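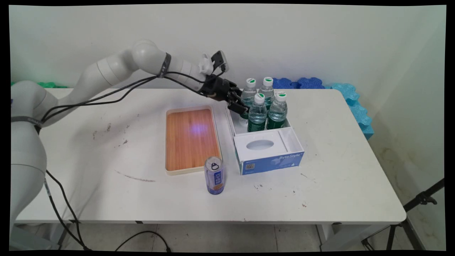 Pikisano は、共同工房 Waltalby の作業台で一台のロボットアームを組み立て、ペットボトルをつかむ動作を記録したデータ集です。私はアームを中古で買い、ハンドの配線と制御プログラムを自分で作りました。工房には産業用の設備がありませんので、誰でも手に入る日用品を対象物にしています。白い箱の中に水のボトルを二列に立てる配置は、このデータの中で一番むずかしい配置です。となりのボトルとの間に指を入れる場所が少なく、黒い指が奥の左のボトルの上のほうに重なりますので、固定カメラの映像だけではつかむ位置を決めにくいです。そのため手首にも小さいカメラを付けて、二つの映像を同時に保存することにしました。

Waltalby > 制作記録 > Pikisano > README
はじめに 作り方 データ 更新 連絡

名前とバージョン
Pikisano データカード、第二版。第一版は配線を直す前の記録でしたので、公開を止めました。第一版をすでにダウンロードした方は、第二版と混ぜないでください。時刻の基準がちがいます。

内容
記録は全部で238本あります。一本の記録は、アームが待機位置から動きはじめて、もう一度待機位置に戻るまでです。つかむことに失敗した記録も消していません。そのうち40本は、途中で私が停止ボタンを押した記録です。停止した記録には stopped という印が付いています。学習に使うかどうかは、使う方が決めてください。

一つの記録のフォルダには、次のファイルが入っています。
fixed.mp4 固定カメラの映像
wrist.mp4 手首のカメラの映像
joints.csv 各関節の角度と時刻
hand.csv 指の命令値と、モーターの電流
note.txt 私が書いた短いメモ(日本語、ときどき誤字があります)

joints.csv は毎秒100回の記録です。映像はこれより遅いですから、時刻の列を使って合わせてください。行の番号で合わせると、長い記録の後半でずれます。

アームの固定
最初、私はアームの土台を薄い板に固定しました。速く動かすと板がたわみ、指の先が大きくゆれました。今は厚い鋼の板を間に入れて、ボルトで締めています。ボルトは記録を始める前に毎回締め直しています。作業台そのものも少しゆれますので、台に手を置いて記録しないでください。自分で同じものを作る方は、アームより先に台を選ぶほうがよいと思います。

ケーブル
ケーブルはアームの外側に沿わせて、手首のところに余裕の輪を作りました。輪が小さいと手首を回したときに引っぱられ、カメラの信号が切れます。輪が大きいと、箱のふたに引っかかります。何回もやり直して、今の長さになりました。根元から下は台の下へ落として、床の電源まで通しています。ケーブルを足でふまないように、歩く場所を先に決めてください。

ハンド
指の制御には Rosales という自作の小さいプログラムを使っています。名前に深い意味はありません。Rosales は指を一本ずつ閉じて、モーターの電流が設定値をこえたら、その指を止めます。設定値は config.txt の grip_limit に書いてあり、初期値は300です。単位はミリアンペアです。やわらかいボトルに対して大きい値を使うと、胴がへこんで、ふたのまわりに水がにじむことがあります。値を上げるときは、少しずつ上げてください。

指の先には滑り止めのシートを貼ることもできますが、第二版の記録では使っていません。シートを貼って比べる作業は次の版で行う予定です。

カメラの調整
手首のカメラは、小さい白い金具で手首の上に付けています。台のほうへ傾けてありますが、ハンドを分解すると角度が変わります。分解のあとは必ず位置合わせをやり直して、結果を calib フォルダに新しい名前で保存しています。各記録がどの位置合わせを使うかは、note.txt の一行目にあります。固定カメラの位置合わせは一つだけです。

記録の手順
1. 非常停止ボタンを手の届く場所に置きます。
2. アームを待機位置に動かし、ほかの人が台から離れたことを確認します。
3. 対象物を置きます。置く位置に印は付けません。
4. Pestum を起動して、二つの映像が来ていることを見ます。
5. 動作を始めます。終わったら note.txt を書きます。

Pestum は映像とCSVをまとめて保存するための道具で、tools フォルダに入っています。保存先の空きが足りないとき、Pestum は警告を出さないで止まります。この不具合はまだ直していません。記録の前に空きを確かめてください。

知られている問題
・透明なボトルの輪郭は、光の向きによって検出しにくいです。色の付いたラベルとふたを手がかりにする方法が、私の環境ではいちばん安定しました。
・台の表面には傷とよごれがあります。背景を引き算する方法では、これらが小さい物体として出ることがあります。
・夕方の記録は、窓の光のために映像の色が少し変わります。色の補正はしていません。
・アームの関節の角度は、電源を入れた直後に小さい誤差があります。最初の記録を使うときは注意してください。
・片方の映像が短いまま終わっている記録があります。note.txt に「映像短い」と書いてあります。

使ってよい範囲
個人の勉強、学校の授業、研究に自由に使ってください。再配布するときは、この README をいっしょに入れてください。製品の安全を確かめる試験には使わないでください。一つの台、一つのアームだけの記録ですので、ほかの環境で同じ結果になる保証はありません。

更新
九月に hand.csv の列の名前を変えました。古い名前は current、新しい名前は motor_current_ma です。中の数値は同じです。古い読み込みプログラムを使う方は、列の名前だけを直してください。

連絡
まちがいを見つけた方は、工房の掲示板の Pikisano の欄に書いてください。記録のフォルダ名と、問題がある時刻を書いていただけると助かります。日本語の表現の直しも歓迎します。返事は工房へ行った日にまとめて書きますので、少し時間がかかります。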